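Radio Corner > Young Listeners > How Stuff Gets Here

June
By Perla Nava

Why can I hear Spain at bedtime?

Suppose you have an old radio with a dial. Ask a grandparent, they usually have one in a cupboard, next to the fondue set. Switch it to AM or short wave after lunch and slowly turn the knob. You'll get a lot of hiss, and perhaps a man talking about onions.

Now try again at ten at night, when you are supposed to be asleep. There are voices all over the place. Somebody is singing in Spanish. Somebody else is reading the news in a language you can't name. The radio is the same and so is the bedroom. So what has changed?

The sky has. We'll need to go up there for a bit.

The trouble with the Earth

Radio waves like to travel in straight lines, and the Earth, annoyingly, is a ball. If you stood on a beach and shone a very strong torch out to sea, the light would carry straight on while the sea curved away underneath it. Your friend on the far side of the ocean would never see a thing, and would probably go home.

Some radio waves behave just like that torch. The ones used by walkie-talkies mostly go as far as the horizon and then carry on into space, still asking whether anybody wants chips.

Short waves and medium waves have a trick, though. They can bounce.

A ceiling made of almost nothing

High above your head, way above the clouds and the aeroplanes, the air gets extremely thin. Sunlight hits it so hard up there that it knocks tiny bits, called electrons, off the gases in the air. That leaves a great spread of loose electrons, and the whole region is called the ionosphere. You say it eye-ON-oss-fear. Practise it once and then drop it into conversation at tea.

The ionosphere comes in layers, a bit like a trifle, and scientists gave the layers letters. The top one is called F, and it can be as high as 400 kilometres up. When a short wave gets to the F layer, all those loose electrons bend it round until it is heading back down again. To somebody on the ground it might as well have bounced off a ceiling.

It comes down a very long way from where it started. Then it can bounce off the ground, or even better off the sea, and go up for another turn. A few of those and it is on the other side of the world. It does the whole trip in less than a second, without a sandwich.

The layer that spoils things

So why doesn't the man with the onions have company at lunchtime?

Blame the bottom layer, which is called D. It is thicker air down there, and when the sun is up the D layer soaks up a lot of the waves trying to get through, especially the longer ones. It is a sponge, more or less. The waves go in and they don't come out.

But the D layer only exists while the sun is making it. When the sun goes down, the loose electrons find their way back to where they belong, and the sponge fades away. The F layer is much higher and the air is so thin that its electrons take ages to find a partner, so it lasts through the night. No sponge, but still a ceiling. In come the Spanish songs.

What people do with this

There are people called radio amateurs, or hams (no, it isn't clear why, and they argue about it), who talk to each other this way for fun. You have to pass a test first. My neighbour Wenceslao Carrillo passed his at 13 and has been insufferable since. With 50 watts, less than an old-fashioned light bulb, he has chatted to a man in New Zealand. They discussed the weather. All that sky, and they discussed the weather.

Something to try

You don't need a test to listen. Pick a spot on the AM dial where you hear only hiss in the daytime and write down the number. Try the same spot after tea, then as it gets dark, then once more at bedtime. Write down whatever you hear, even if it's just "a trumpet, maybe". Move the radio away from phone chargers and televisions, as they buzz. Turning the whole radio round sometimes helps too, and looks very scientific.

Summer evenings stay light for ages, so you may be in for a wait. If anybody asks why you're still up, tell them the D layer hasn't gone yet. 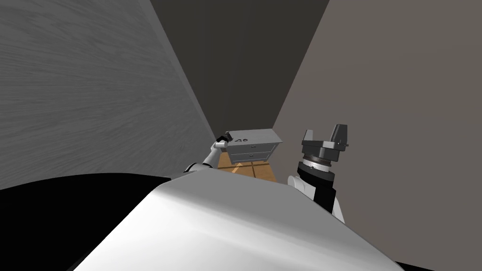

Perla Nava

Perla writes Radio Corner and has a very long wire in her garden that the birds seem to think is theirs. Next month: why your radio crackles when there's a thunderstorm, even one you can't see.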